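The Landry Floral Quilt by Kostia

Home > Bedroom > Quilts and Covers

Okay, I'll admit I'm biased, I've sold a lot of bedding over the years and florals are my weakness. But the Landry is the one I keep coming back to, and it's the one I put on my own bed every October when the nights in Duvbridge start getting chilly!

It's a proper everyday quilt. Light enough that you don't wake up kicking it off, heavy enough that it stays where you put it (if you've ever owned one of those slippery satin ones you know what I mean). The cotton cover gets softer with every wash, and mine has been through a lot of washes, mostly thanks to a very muddy dog.

The print is what people ask me about first. You get soft pink with pale blossoms on thin branches, and then this gorgeous turquoise band full of roses and peonies. I wasn't sure about the two together when I first opened the box, I really wasn't, and then I shook it out over the bed and that was that. 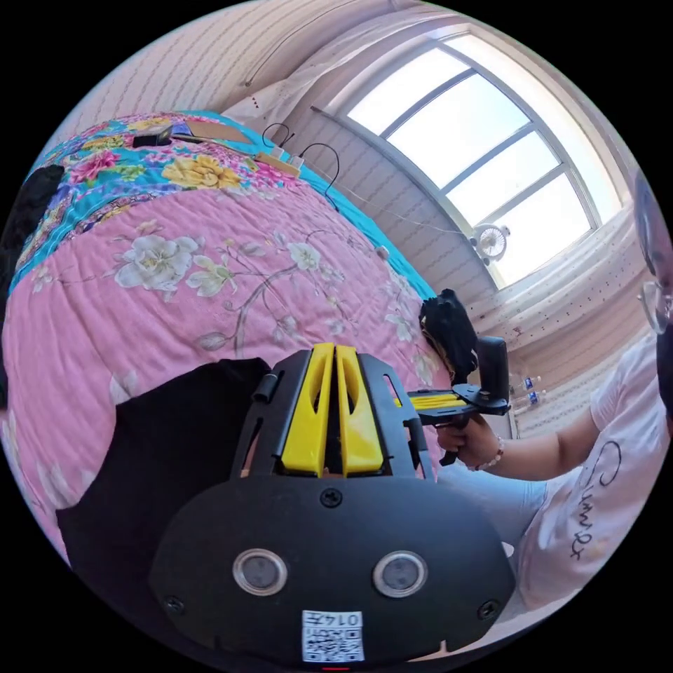 The Landry in pink blossom with the turquoise rose band.

What size do I need?

I get this question more than any other, so let me save you an email. The Landry comes in twin, full, queen and king. If you like a good drop on both sides, go up one size from your mattress. I have a full bed and use the queen, and it hangs down far enough to hide the storage bins underneath (and the shoes, and whatever else has rolled under there). If your bed is pushed up against a wall, your regular size is fine, you'll only be stuffing the extra down the gap.

Deep mattress? Measure it with the sheets on. Folks forget the topper and then write to tell me the quilt shrank!

Washing and drying

Cold water, gentle cycle, mild soap. I wash mine on its own the first time and with other pinks after that. Skip the bleach, please. Skip the fabric softener too, it leaves the filling feeling sort of flat.

Tumble dry on low with a couple of clean tennis balls, or hang it over two lines so the weight is spread out. It takes about 4 hours on my porch on a breezy day. Don't iron the band. If it looks creased, leave it on the bed overnight and smooth it with your hands in the morning.

Small snags happen. Use a blunt needle and pull the thread through to the back, don't cut it.

What goes with it 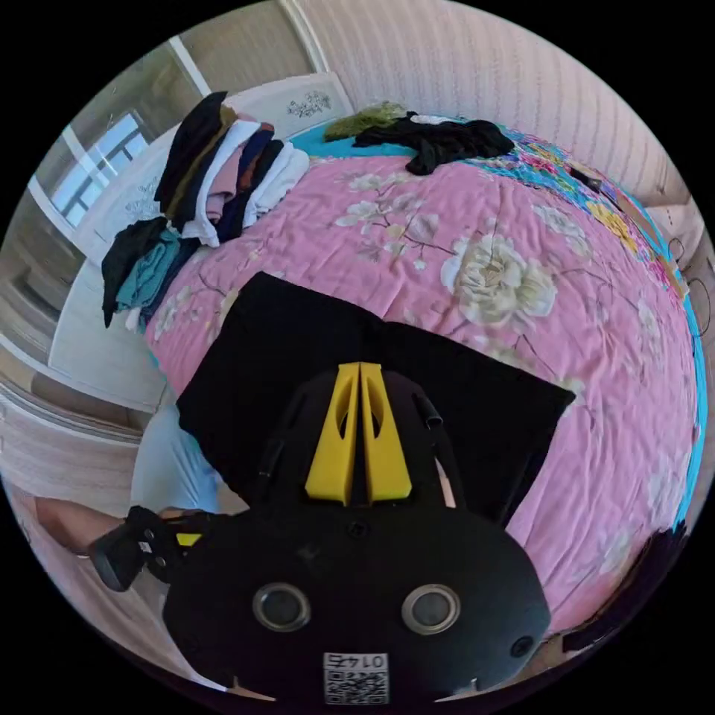
Plain sheets, every time. I've tried stripes, I've tried a little check, and with this much going on in the print it just got to be too much for me. Cream is the easy choice. A dusty green picks up the leaves and looks lovely in a north-facing room. If you're braver than I am, the Senimley pillowcases come in a dark red that goes with the border on the band, and a customer named Vernon Vachon sent me such a nice note about that combination that I ordered a set for the guest room.

You can fold it in thirds at the foot of the bed in summer, too. Put the turquoise on top and it does all the decorating for you.

The details

Cover: 100% cotton, printed
Filling: cotton blend
Sizes: twin, full, queen, king
Quilting: machine stitched, wavy line
Comes with: drawstring storage bag
Pillow shams: sold separately, set of two
Price: from $39 for the twin

Shipping and returns

Orders leave our Duvbridge store in three to five days. If you need it faster, put a note in the comments box at checkout and I'll do my best, though I can't promise anything around the holidays. Unwashed quilts can come back within a month in the storage bag they came in. I'd rather you loved it than lived with it, so don't be shy!

Also in the Kostia range: Landry pillow shams, Senimley pillowcases, Senimley throw in cream.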